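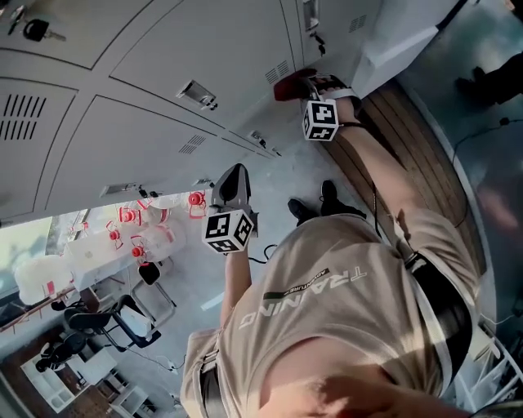 Oduor Chege reckons the cable is always the first thing to go. He has mended the same one so often, he told me over a mug of tea, that he could do it with the lights out, and he would sooner talk about cables than about anything clever the machine might do one day.

Search this site Enter keywords Go

We met on a Saturday at the Putska workshop, where the build he calls Ukine has been creeping along since April. It began at home, on the kitchen table, until the family wanted the table back. "I had spent 468 pounds and all I could show for it was something that dropped spoons," he says, laughing – and he does laugh a great deal, mostly at himself.

The hand-held grippers are his favourite part. You move them about as you would your own hands, the marker cubes let the software follow where each one goes, and the arm (still in bits, I'm afraid) is meant to learn from that. "My first 70 goes were rubbish," he says. "I was rushing. You have to move as if you're carrying soup."

He would like 200 decent goes before he bolts the arm together, and he has 88. After that comes a new wrist joint, which he is still arguing over with Kinyua, who wants metal. Oduor would rather print it, and has already bought the plastic.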